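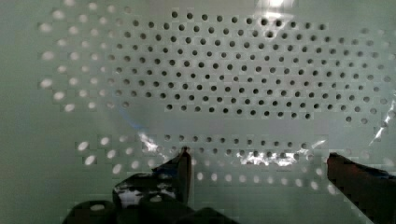 Perforated panels in a home office – worth it for echo?

ypereyra
Posted in Rooms and Acoustics

I'm converting the back bedroom into an office and the echo on calls is bad. Hard floor, one window, bare drywall. A guy at work suggested perforated metal panels with insulation behind them. I can get used ones from a shop that's closing in Josolton for 4 dollars each. Has anyone used these at home, or should I buy foam and be done with it?

Pilar Pereyra

tangyt
The metal does nothing by itself. It's a cover. Sound goes through the holes and whatever is behind them does the work. If you screw it flat to drywall you'll have the same echo and a heavier wall.

Ask the shop for the open area. If the holes add up to a small part of the sheet, the high end bounces right back at you.

ollcombe_rozite
I did our den in Ollcombe this way. 2x4 frame on the wall, mineral wool in the bays, thin black cloth, then the panel. Took me two weekends because the studs were nowhere near where they should have been. Total was just under 300 dollars and most of that was the wool. My wife says the TV is easier to follow now.

Get the cloth. Without it you get fibers working their way out.

viok
Disagree with doing any of this for a bedroom. Put down a rug with a thick pad and hang real curtains. I spent 100 dollars on a rug and pad and people stopped telling me I sounded like I was in a bathroom. Panels are for rooms where you can't have soft stuff.

tangyt
A rug won't touch the low end, and it does nothing for two bare walls facing each other.

viok
She's on calls, not mixing records. What low end?

ypereyra
It's mostly a sharp slap sound when I clap. No boomy bass that I can tell. I do plan on a rug anyway.

tskyip
The slap is flutter between the two long walls. You only need to treat one of them, at head height while sitting. Try leaning a couple of batts against the wall before you build anything – moving blankets will do if you don't have batts.

If you go with the metal, check for rattle. I had one sheet that buzzed every time the furnace came on. Foam tape on the back of the frame fixed it. I used the Forusholm tape, but I'm sure any brand is fine.

ollcombe_rozite
Seconding the foam tape. Also file the cut edges if you trim them. I still have the scar.

viok
And painting? Don't those holes clog?

ollcombe_rozite
With a roller, yes. Spray light coats and they stay open.

ypereyra
OK, rug first, then I'll lean some blankets on the long wall and clap at it. The shop is holding the panels for me until the end of September, so there's time.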